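두 칸짜리 세탁기와 사는 법 (발표자 메모)
살림 공유 모임 '이두보브(Iduvov)' 발표용, 2022년 5월 1일
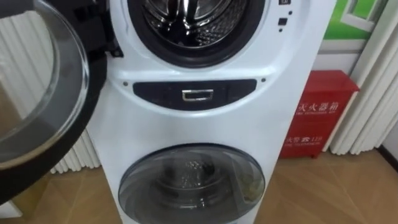
시작 인사하고 바로 들어가기. 자리가 뒤쪽까지 차 있으면 마이크 쓰고, 아니면 그냥 목소리로 한다.

안녕하세요, 오늘 빨래 얘기 좀 하려고 나왔어요. 사실 처음에 주제를 뭘로 할까 하다가 저희 집에서 제일 말이 많은 게 뭔가 생각해 봤더니 빨래더라고요. 설거지는 누가 하든 그릇만 깨끗하면 끝인데 빨래는 다들 의견이 있어요. 수건이랑 양말을 같이 빠느냐 마느냐로 저녁 먹다가 삼십 분을 떠든 적도 있습니다.

(여기서 손 들어 보라고 하기. "수건이랑 양말 같이 빠시는 분?" 웃음 나오면 잠깐 기다렸다가 넘어간다.)

저는 작년 7월에 이사하면서 위아래로 통이 두 개 있는 세탁기를 쓰기 시작했어요. 위에 큰 통, 아래에 작은 통. 그전까지는 통 하나짜리를 오래 썼고요. 처음 한 달은 좀 우스웠던 게, 통이 두 개인데 저는 계속 위 칸만 썼어요. 아래 칸은 열어 보지도 않고요. 습관이 그렇게 무섭습니다. 그러다가 흰 셔츠 한 장을 다음 날 꼭 입어야 하는 일이 생겨서 그때 처음 아래 칸을 돌려 봤는데, 그 뒤로는 아래 칸이 더 바빠요!

1. 무엇을 위에, 무엇을 아래에

슬라이드 없이 말로만. 천천히.

제가 쓰는 기준은 아주 단순해요. 위 칸에는 부피 있는 것, 그러니까 수건, 청바지, 이불 커버, 후드티 같은 거요. 아래 칸에는 속옷, 양말, 손수건, 행주, 그리고 급한 것 한두 장. 색깔로 나누는 건 그다음 문제예요. 예전에는 색깔부터 나눴거든요. 그랬더니 흰 빨래가 모일 때까지 일주일을 기다리는 거예요, 양말이 없는데도요. 지금은 흰 속옷만 조금 모여도 아래에 넣고 돌려 버리니까 훨씬 마음이 편합니다.

행주는 따로 돌려요. 이건 양보 못 합니다. 행주를 옷이랑 같이 돌린다는 분들 계신데 (누가 손 들면 그냥 웃고 넘어갈 것, 지난번처럼 논쟁하지 말 것) 저는 그냥 기름 냄새가 싫어서요.

아기 옷 질문이 꼭 나온다. 우리 집엔 아기가 없으니 아는 척하지 말고, 동생네가 아래 칸을 아기 옷 전용으로 쓴다는 얘기까지만.

2. 양 조절

통은 꽉 채우지 마세요. 위 칸은 넣고 나서 위쪽으로 주먹 하나 들어갈 자리를 남기고, 아래 칸은 제 눈에 반 조금 넘으면 멈춰요. 작은 통이라 욕심이 생기는데요, 수건 한 장 더 넣었다가 탈수가 안 돼서 다시 꺼낸 게 한두 번이 아니에요. 물 먹은 수건이 얼마나 무거운지 다들 아시죠. 그걸 쪼그려 앉아서 꺼내면 진짜 허리가... (허리 짚는 시늉)

그래서 저는 낮은 욕실 의자를 세탁기 앞에 하나 뒀습니다. 5천 원 주고 산 거예요. 오늘 얘기 중에 딱 하나만 기억하신다면 이 의자였으면 좋겠어요. 아래 칸을 안 쓰게 되는 이유가 대부분 허리를 숙이기 싫어서거든요.

3. 세제

세제는 저는 드루부스(Druvus) 액체 세제 쓰고 있어요. 광고 아니고요, 동네 마트에서 자주 할인해요. 브랜드보다 양이 중요한데, 아래 칸에 위 칸만큼 넣으면 안 됩니다. 저는 처음에 똑같이 넣었다가 검은 양말에 하얗게 자국이 남아서 세 번을 다시 헹궜어요. 그 뒤로 작은 계량컵을 따로 마련했고 컵에 유성펜으로 선을 그어 놨어요. 선 두 개, 위 칸용이랑 아래 칸용. 이렇게 해 두면 제가 아닌 다른 식구가 돌려도 안 헷갈려요.

섬유유연제는 수건에 안 넣습니다. 물기가 잘 안 닦이는 느낌이 들어서요. 이건 취향이라고 꼭 말하기.

(시간 확인. 여기까지 왔는데 반이 지났으면 4번은 짧게.)

4. 고무 패킹 닦기

드디어 제가 제일 하고 싶었던 얘기예요. 문을 활짝 열면 통 입구에 두껍고 어두운 색 고무가 빙 둘러 있잖아요. 거기 아래쪽 주름을 손가락으로 한번 젖혀 보세요. 오늘 집에 가서 꼭이요. 저는 머리끈, 영수증 뭉친 것, 그리고 500원짜리 동전이 나왔습니다. 동전은 잘 말려서 썼어요.

저는 빨래가 끝나면 마른 걸레로 고무를 한 바퀴 닦고 문을 열어 둬요. 걸레는 이논(Eynon) 극세사 걸레, 세 장 묶음으로 파는 그거예요. 둥근 유리 문도 안쪽에 물방울이 맺혀 있으면 같이 닦고요. 유리가 볼록하게 튀어나와 있어서 닦기 은근히 재밌습니다, 큰 국그릇 닦는 기분이랄까.

문 열어 두는 것 때문에 집에서 좀 싸웠어요. 지나다니다 부딪힌다고요. 위 칸 문이 커서 활짝 열면 자리를 꽤 차지하긴 해요. 결국 밤에만 열어 두는 걸로 합의를 봤고, 아래 칸은 빨래를 꺼낸 다음에 한동안 열어 뒀다가 아침에 제가 닫습니다.

5. 겉면

흰색 세탁기 쓰시는 분들 공감하실 텐데, 광이 나는 흰색은 먼지보다 손자국이 더 잘 보여요. 빛이 옆에서 들어오면 특히요. 저는 젖은 걸레로 한 번, 마른 걸레로 한 번 닦고 끝이에요. 가운데 짙은 남색 판이랑 금속 손잡이는 물자국이 남으니까 마른 걸레로 마무리. 손잡이는 반짝거리면 괜히 집 전체가 깨끗해 보이는 효과가 있어요, 손님 오기 전에 여기만 닦아도 됩니다. (웃음 포인트)

6. 빨래 바구니

바구니도 두 개로 바꿨어요. 통이 두 개면 바구니도 두 개여야 한다는 걸 깨닫는 데 석 달 걸렸습니다. 큰 건 원래 쓰던 거고 작은 건 게스타비스(Gestavis)에서 2000원에 샀어요. 이름표도 붙였는데 '위', '아래'라고만 썼어요. 처음에는 '속옷, 양말, 급한 것'이라고 길게 썼다가 식구들이 안 읽길래 떼 버렸죠. 두 글자까지가 한계인가 봐요.

양말은 뒤집힌 채로 넣으면 뒤집힌 채로 돌려준다는 규칙도 있습니다. 이 규칙은 아주 잘 지켜지고 있어요. 제가요.

질문 받기

예상 질문 메모:
전기 요금 얼마나 나오냐. 따로 재 본 적 없다고 말하기. 숫자 지어내지 말 것.
위아래 동시에 돌리면 시끄럽냐. 저는 밤에는 하나만 돌린다고 답한다. 아랫집 생각도 해야 하니까.
니트는 어디에. 니트는 손빨래한다. 한 번 크게 줄여 먹은 얘기는 시간 남으면.
혼자 사는데도 두 칸이 필요하냐. 이건 잘 모르겠다, 자리랑 예산 먼저 보시라고.

끝나고 유인물 61장 뒤쪽 책상에 있다고 안내. 계량컵은 돌려 보시게 하고 꼭 회수할 것.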